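Sep 8, 2018
Posted by Effie Hepburn

I've now sat through two evenings of teaching a robot by remote control, and I'm still not sold. Venkatesh Subramaniam talked me into it. He runs the practice kitchen at Gostholm, all of it inside the computer, and he says anyone who can steer a cursor can give a decent demonstration. Maybe so. My first night I got 30 tries saved and I'd be ashamed to show you most of them.

The trouble is my hand. I hesitate, I back up, I come at a thing from a silly angle and then fix it. All of that gets saved along with the good part, and the robot has no way to tell which is which. 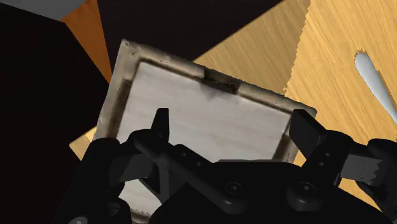
Do you need to know how to program to do this? Anyone can drive the arm after a short lesson, and the code is left to whoever trains on the recordings afterward.

Shobha Shetty has done 264 of these and she's much smoother than I am. She picks a path before she moves and then she just goes. I asked if the robot ends up copying her good habits and she shrugged – she said it copies her lazy ones too, like always coming in from the same side.
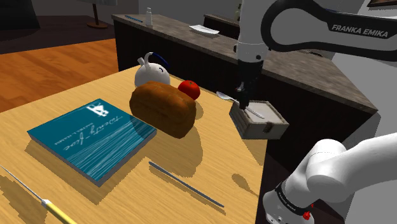
My main gripe is the numbers. The plan is for 3000 demonstrations, up from 1000, and when I ask why that many I get a different answer each time. More is better, I'm told. But if everybody drives the same few moves with the same small group of things, I don't see what the extra ones buy. Put the gripper down on a little gray box with a spoon leaning across it and you have a real problem, one where I'd like to see ten people try ten different ways. Instead we each get shown the approved way first.

Venkatesh says I'm judging it too early and that October will change my mind, when they try the trained version on objects it hasn't met. Fine. I'll go and watch, and I'll write down the misses as well as the hits – the last write-up I read left those out.

We use cookies to remember your settings. By staying on this site you accept our cookie policy.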